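Rusu Household Textile Care Records

This data card covers 929 records of how households wash, dry and store everyday textiles. The records were gathered by the Merier office through a paper survey and typed into a single table. Each row holds one item as reported by one household.
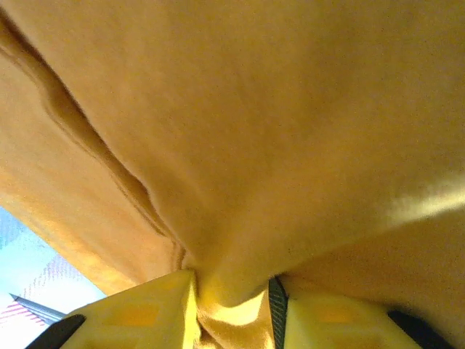

Contents

The table gives item type, main color, wash temperature, drying method and age in months. Blank cells mean the household left the line empty - they should not be read as zero.

Orange and yellow cloths share one color code, 130.

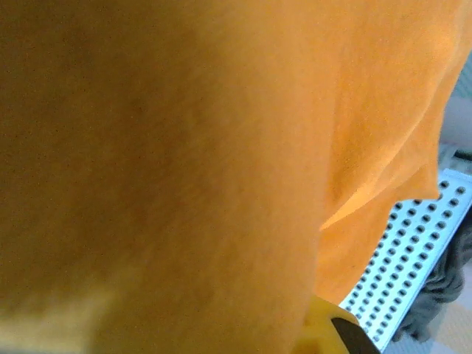
Terms of use

The records may be copied and shared for study and teaching. Please credit Brorkelus and give the release name, Trernano 2.

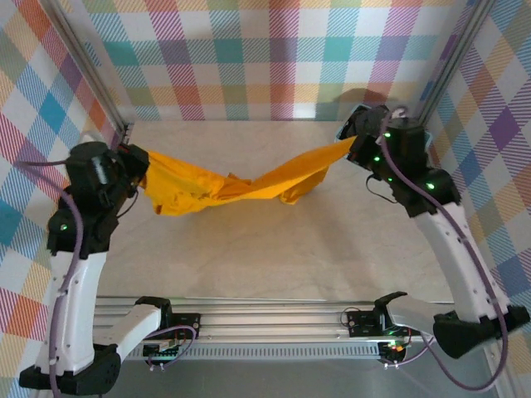 Why are wash temperatures given as words?
Most households wrote "cold," "warm" or "hot" on the form, and the wording was kept as received.

Corrections are reviewed each January.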